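Wurnstead Shared Workshop
Two-Arm Build, Session 6 handout: getting the drink into the glass
Sat 25 April, notes by Everett Kapoor

Okay, welcome back! Last time we got both arms homed and talking to the same clock, and half of you stayed late to watch them wave at each other (I did too). Today is the pouring session. Everything you need is below, but bring your own notes from Session 5, because I'm going to lean on the joint limits table pretty hard and I didn't reprint it.

A reminder on names, since we have two new people. The arm on the left is Okafor and the arm on the right is Ino. Okafor pours, Ino minds the glass. The program that runs the pair of them is Brinholm, and when I write "Brinholm step" I mean one line in its motion list.

1. What we pour and why

We use dark soda. Water is cheaper and kinder to the tables, but the wrist camera has a miserable time finding the surface of a clear liquid in a clear glass, and I got tired of tuning for it. Dark soda gives you an edge you can threshold in a couple of lines. The yellow cap is handy too. It's a nice fat blob of color for the first approach, and you can center on it before you worry about the bottle at all.

Do your centering with the jaws open and the cap still on. If the cap drifts toward one finger as the arm comes down, fix the wrist rotation first and then the sideways offset. Doing it the other way around works, but you'll go back and forth all afternoon.

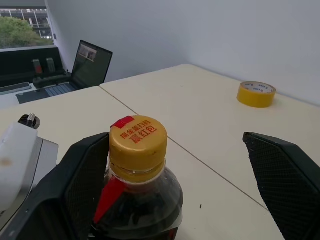 2. Before anything moves

Check these every time, even if you only stepped out for coffee:

Tables pushed together, with no step at the seam. A glass foot that lands on a ridge will rock.

Cables clear of the elbows. Move each arm through its range by hand and watch the loops.

Laptop lid open and the stop key tested. Tested means you pressed it and the arm stopped.

Speed cap at 50 for the first run. I know it's slow. Leave it there.

Cap off the bottle before the pour list runs (yes, I have forgotten).

3. Reading the level

Brinholm looks at one column of pixels through the middle of the glass and hunts for the jump from dark to light. That's the whole trick. The starting threshold is 246, which I found by poking at it one rainy evening in December, and it has been fine since. You may want to change it if your light is different from mine.

The thing that fools it is glare. Curved glass under an overhead light gives you a bright streak, and a bright streak looks an awful lot like the top of the drink if your column happens to cross it.

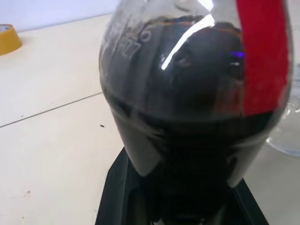
My fix is to read three columns instead of one and take the middle answer. A streak usually runs at a slant, so it hits the three columns at different heights and the odd one gets thrown out. You can also move the lamp! I resisted that for weeks out of pride. Printing on the glass causes the same sort of trouble in a smaller way, so turn it away from the camera if you can. And watch out for anything red near your column. In the gray version of the picture it comes out much darker than you'd expect, and the code will happily count it as soda.

4. The pour itself

The pour is a list of 444 little Brinholm steps, and most of them are boring. The wrist goes over quickly until the neck is just short of level, then it crawls. All the interesting stuff happens in the crawl. Soda doesn't start politely, it glugs, and every glug is air going back up the neck. Tilt too fast and you get a big gulp right over the rim.

Log every run, please. The logger keeps 1,000 rows and then starts writing over the oldest ones, so save your file before you start another.
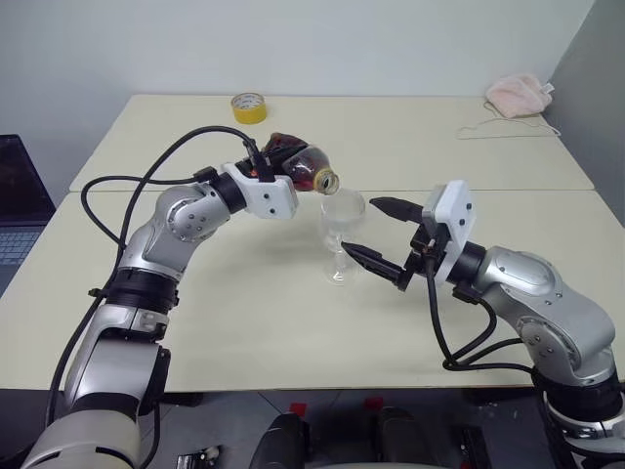 Ino's job gets less attention and I think it's the harder one. The hand has to be close enough to steady the glass if it tips, without squeezing something that breaks. With a stemmed goblet like ours I bring the two fingers in from the side, one up by the top of the goblet and one down beside the stem, so the glass sits inside the open span. A tumbler would let you come in flat and low, and if you're nervous, start with one. Either way, Ino gets into position first and Okafor doesn't begin to tilt until Ino has reported in. Put that wait in as its own step. I once folded it into the tilt step to be clever, and we mopped.

5. For next time

Run the pour three times with your own threshold and bring the logs. Write down where the glass stood each time, measured from the seam.

If you want something extra, try writing the return move, where the bottle comes back upright without dribbling down its own neck. I have a version that mostly works and I'd love to see a better one.

Paper towels are on the shelf under the sink.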